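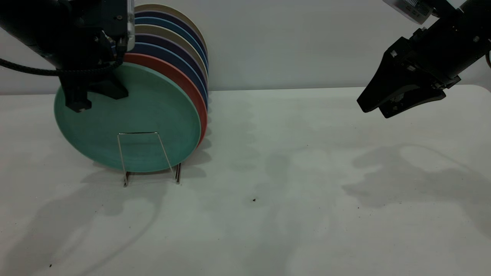 Fig. 1. Plates in a wire dish rack.

Water in the Home, Handout 4: Hard Water
Instructor: Tiruwork Yilma
Lab assistant: Ibsa Gebru

Please read this before the lab and bring it with you. Sections 1 and 2 repeat the lecture in a shorter form. Section 3 is new.

1. What makes water hard

Rain is soft when it falls. On its way through the ground it takes up a little carbon dioxide from the soil and becomes a weak acid. If it then meets limestone or chalk, it dissolves a part of the rock and carries calcium away. Dolomite gives magnesium also. Water from granite areas stays soft, for the granite dissolves very slowly.

We report hardness in milligrams per liter (mg/L), counted as calcium carbonate. The common classes are:

0 to 60: soft
61 to 120: moderately hard
121 to 180: hard
above 180: very hard

Our two practice samples come from the villages of Dimel and Kütt. Dimel takes water from a reservoir and its value is 109 mg/L, so it is moderately hard. Kütt has a deep well in limestone, and the value there is 375 mg/L. Many students wrote last time that Kütt water is "polluted." This is a wrong word. Hard water is usually safe to drink, and some people prefer the taste.

2. Temporary and permanent hardness

Temporary hardness comes from hydrogen carbonates. When we heat the water, carbon dioxide leaves and calcium carbonate falls out as a solid. We call it scale — the white crust in a kettle. Permanent hardness comes mostly from sulfates and chlorides, and boiling does not remove it.

The same white solid can form at room temperature when a drop dries on a glass or a plate. The water goes into the air and the minerals stay.
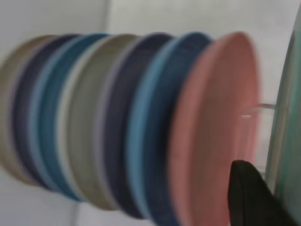
A weak acid, for example vinegar, dissolves this solid and gives small bubbles. Rinse well with clean water afterward. Do not use vinegar on marble, which is also calcium carbonate.

Soap is a different problem. It joins with calcium and makes a gray curd, and only after all the calcium is used can the soap make a good foam. Modern detergents suffer less from this.

3. Softening by ion exchange

A household softener holds small resin beads loaded with sodium. Calcium and magnesium stick to the beads and sodium goes into the water in their place. After some time the beads are full. Then the unit washes them with strong salt water and the sodium returns to its position — this step is named regeneration.

Two sodium ions are released for each calcium ion. A person on a low-sodium diet should ask a doctor before drinking softened water every day. Often the kitchen cold tap is left unsoftened for this reason.

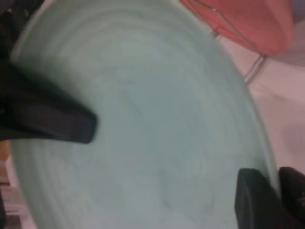 4. Exercises

a) Convert both village values to grains per gallon. One grain per gallon is 17.1 mg/L.

b) Boil the Kütt sample for 7 minutes, let it cool, filter it, and bring it back to the first volume with distilled water. Measure the hardness again. Which part was temporary?

c) Shake equal amounts of both samples with soap solution, adding it drop by drop. Write down the number of drops when the foam stays for one minute.

Work in pairs and wear goggles. Written answers go to Ibsa Gebru before the November break.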